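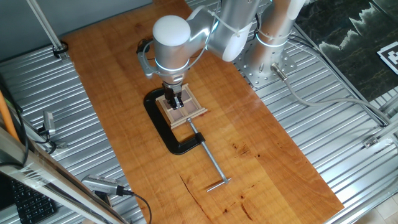
Galthorpe is a small four-pane window for the shed end of the model village at Istesdale, and this page covers the clamping stage. The panes are a brownish mauve, set back into a light tan surround. A black C-clamp goes round two sides of it, lying flat on the wood, with the long silver screw running off towards its T-shaped handle. I do all the small windows this way and there are 4 in the set.

The clamp is heavier than the job needs. I have lighter ones, but they tip over as soon as the handle is turned, and this one stays where it is put.

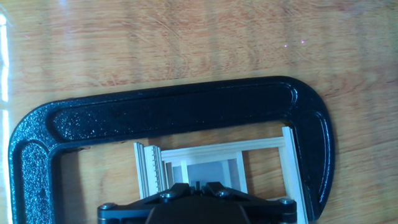
Tighten by hand only, then leave it for 30 minutes. If a corner has lifted, slacken the screw, press the corner down and start again. I did the last window on a Sunday afternoon and had to do it twice.

The tabletop gets wiped over before each one. Grit under the window will mark the back, and the marks show once it is painted. 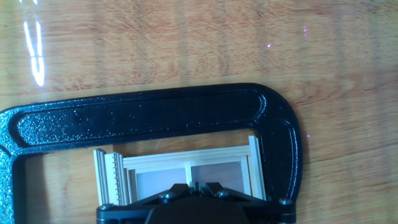
Black C-clamp, speckled finish, with the channel along its straight side.

Next page: Chow, the larger window with the sill.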